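Kitchen Backsplash Questions, Answered

We love a good backsplash! It's one of the smallest surfaces in the kitchen and it changes the whole room. These are the things readers of the Viketti home pages ask us most. Updated 29/08/2024.

Can I tile over my old tile?
Often, yes. The old tile has to be flat, clean and firmly stuck down. Tap across it with a knuckle, and if you hear a hollow sound, take that section off first. Scuff the glaze with sandpaper so the new adhesive can grab.

What does a backsplash cost?
Our own galley kitchen came to $900 with the Gumine glazed tile, and that included grout, spacers and a rented wet saw. A friend's bigger L-shaped kitchen ran to $1,089. Peel-and-stick is far cheaper (and really fun to put up in an afternoon!).

How high should it go?
Most people stop at the bottom of the upper cabinets. Behind the range, though, try running it all the way up to the hood. It looks fantastic and wipes down in seconds.

Which grout color should I pick?
Matching grout gives you a calm wall, and darker grout shows off the pattern. We went dark with Zamani charcoal and still grin at it every morning.

Do I need to seal it?
Glazed ceramic, no. Natural stone, yes, before grouting and again every April or so. Cement grout likes a coat of sealer too once it has cured.

Can I do it without a wet saw?
Sure! A snap cutter handles plain ceramic nicely. Ours was $49. You'll want nippers as well for the bits around outlets, and please turn the power off at the breaker before you pull those covers.

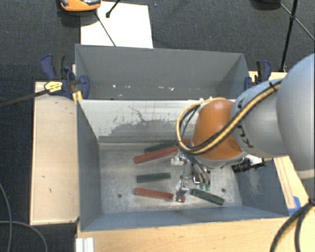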